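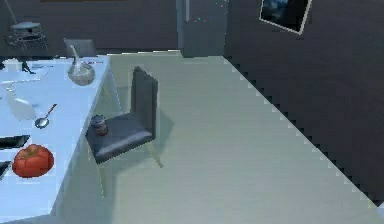
What makes a fair test of a gripper?
A fair test gives every gripper the same things to pick up, from the same starting places, with the same arm and the same rules for what counts as a success, and it does so often enough that one lucky grab can't settle the matter.

Chapter 4
Comparing Grippers in a Simulated Home

If you have come straight from the last chapter, you will have a working arm in your simulator, a camera that sees more or less what you want it to see, and (I rather hope) a growing wish to pick something up. We are nearly there! But before we let the fingers close on anything, I would like to spend a little time on the question of how we shall know whether they did a good job, and whether some other pair of fingers might have done a better one.

When I first taught this course I left the question until the end, and I came to regret it. My students would build something lovely, show me a film of it lifting a tomato, and tell me that it worked. So it did, for that tomato. Move the same tomato to the far side of the table, or turn a spoon so that its handle points the other way, and you may be looking at quite a different result. A spoon lying flat is a miserable thing to get hold of, as anyone who has tried to do it in thick gloves will know, and a pitcher brings troubles of its own, with a spout on one side and a belly that gets in the way of short fingers.

In this chapter we compare two grippers on one arm. The first is the Jerance, a plain parallel pair of fingers that open and close in a straight line. The second is the Bjarnason, which has softer, curved fingers that wrap a little way round whatever they touch. Both come with the Torumgate software you installed in Chapter 1, so there is nothing more to fetch, though do check that your copy is the July 2021 release. The older one gets the friction of the soft fingers wrong, and you will spend an unhappy afternoon wondering why everything slides.

The rooms we shall work in belong to the Vudusside set. I am fond of them, partly because they look like places where a person might have put things down and wandered off. There is a dining table, some chairs, and a kitchen with an island to work at, and the things are household things of very different shapes and sizes. 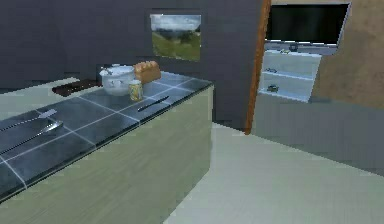 A knife or a spatula asks for a careful approach from above, with the fingertips almost brushing the surface, while a rounded pot asks you to think about its knob, its lid and whether your gripper opens wide enough to go round the body at all. You will find it helps to write down, before running a single trial, which gripper you expect to do better on each object. Do this in pencil if you like, but do it. I have been wrong about the humble spoon more times than I care to admit.

Our full comparison has 68 trials, shared equally between the two grippers, and the list of objects and starting places is in the file that goes with this chapter. On an ordinary laptop each trial takes 18 seconds, so the whole lot will be finished before your tea has gone cold. Please resist the urge to stop early when one gripper pulls ahead. A run of good luck looks very much like skill while you are in the middle of it, and we shall come back to this, with some simple sums, in Section 4.3.

We also need to agree on what a success is. For us, the object must be lifted clear of whatever it was resting on, held still for two seconds, and set down again without toppling. You may think the last part fussy. I put it in after marking a whole September's worth of coursework in which things were lifted beautifully and then dropped from a height, and I have never had cause to take it out again.

Section 4.1 begins with the arm itself, and how to make sure that it starts every trial in exactly the same position. Have your notes from Chapter 3 beside you, open at the page on joint angles, as we shall need them almost at once.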